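Demonstration log, part four: the cube set

24th December

The cube set is finished at 1061 episodes. I had planned to stop at 1000, but the last batch was already set up and I let it run out. After filtering, fewer than that will go into training. This post covers how the episodes were gathered, what I threw away, and what I would change before starting the next object.

The task is narrow. The hand starts above the table, comes down over a cube, closes on it, lifts it, turns it a quarter turn about the vertical, and sets it back down. No solving, no face turns. People ask about solving every time, so I will say it once more: the cube is a test object. It has a known size, sharp edges and six colored sides, which makes it easy to check the final orientation from video when the pose tracker loses it.

Control is by glove. The operator wears it, the hand follows, and Lorero (our recorder) writes joint angles, commanded angles, motor current and video to one file per episode. Everything is resampled to 30 Hz on the way in. I tried keeping the native rates in part two and regretted it. The joint stream and the video drifted apart by a few frames over a long session, and a policy trained on that data learned to close early. Resampling loses some detail in the current signal at first contact. I accept that for now.

Start positions come from a script. It prints an x, a y and a yaw for the cube, and the operator places it by hand against a paper template, then takes the template away. This is slow. Without the script, though, people put the cube back where they found it, give or take a finger's width, and you end up with a thousand examples of one grasp. My first set had exactly this fault. The policy did well on the bench and missed completely when I moved the cube a hand's length to the right.

Yaw matters more than position. With a face square to the palm, the four fingers land on one side and the thumb on the opposite side, and almost anything works. With the cube turned toward a corner, the operator has to decide which pair of faces to use, and different operators decide differently. The same operator will also decide differently after lunch. Both choices are fine on their own. Averaged together they give a hand that comes down between the two and pushes the cube across the table.

I handled this by writing a rule into the operator sheet: thumb goes to whichever face needs the smaller wrist rotation, and at a tie, to the left one. Episodes that broke the rule were kept but tagged. I want to find out later whether a policy with a proper multimodal action head can use them.

The part of each episode I care most about is the short stretch before contact, with the fingertips close over the top edge and the thumb coming in at the side. Most failures I have replayed are already decided there. If the thumb lags, the fingers touch first and tip the cube. If it leads, the cube slides out under the fingers.
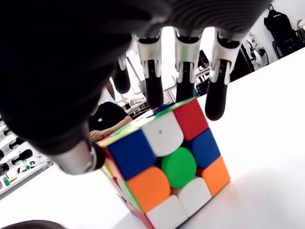 Stavros Fragkou wrote in after part three to say that I was oversampling the wrong thing, that the approach phase could be trimmed to a handful of frames and the hours spent on regrasps instead, where in his experience the data is always thin. He is right about regrasps. The set has very few, and most of them are accidents. I am less sure about trimming the approach. I ran one comparison with the approach cut to its last 7 frames, and the resulting policy was jumpy at the start, as if it had been dropped into the middle of a movement, which in a sense it had. The better fix may be to weight the frames near contact and leave the files alone.

On filtering. An episode is dropped if the cube leaves the workspace, if any joint reports a fault, or if the gap between commanded and measured angle stays over the limit for more than a second. It is not dropped for being ugly. Slow corrections, a second attempt at closing and a small slip caught in time all stay. I used to remove these and the policies came out brittle. They had never seen a bad state, so they had no way back from one.

Labels are the weak point. Success is marked by the operator with a foot pedal, and the pedal gets pressed late or twice. I relabeled 300 episodes from video to check. The disagreements were mostly on the final turn, where an operator counts "close enough" as a quarter turn and I do not. I have since written the tolerance on the sheet in degrees. The older episodes need another pass.

Some notes on the setup, mostly for myself:

Recalibrate the glove after every break, including short ones. The thumb drifts worst.

Keep the wrist camera exposure fixed. Auto exposure shifts as the hand covers more or less of the white tabletop, and red and orange tiles become hard to tell apart.

Name the files before recording. Renaming afterward cost me an evening and one lost session.

Drornar, the training side of this, now reads Lorero files directly, so the conversion step from part one is obsolete. I will leave that post up, but do not follow it.

The next object is a mug, which brings in a handle and a weight that is not centered. I plan to collect deliberate regrasps from the first session this time, probably one in every four episodes, with the cube relabeling done in between. The mug sessions start in February.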